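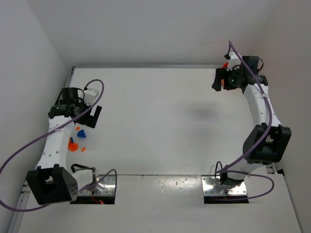 Ok-hee Joo
List member, bench automation

Filed under: Lists > Lab Automation > Visits and Demos

On 19 October 2021, Rachid Belkadi wrote:
> Did anyone get to the Kusach open day? I'd like to know
> what the two-arm cell was doing, and how they route the
> cables.

I was there for the 30 minute slot. Two arms share one white table inside a walled enclosure, with small colored pieces as the work. The arms sit on metal base plates at the near edge, grippers facing inward.

On cables: a purple one runs from near each gripper, over the wrist and down the arm to the base, with generous loops. No drag chain that I could see. I would want clips at the elbow – the left loop swings out as far as the side of the table.

The task I watched longest was brick handling. Reach over the center of the table looked adequate for both arms.

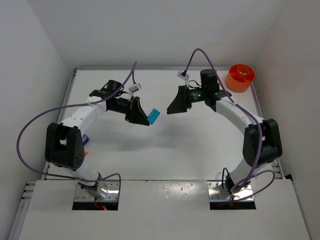
Left gripper with a cyan brick, right gripper empty.

I asked about cycle time and got no figure. Pernier had 3 people at the next stand and may know more. Slides are promised for February.

Ok-hee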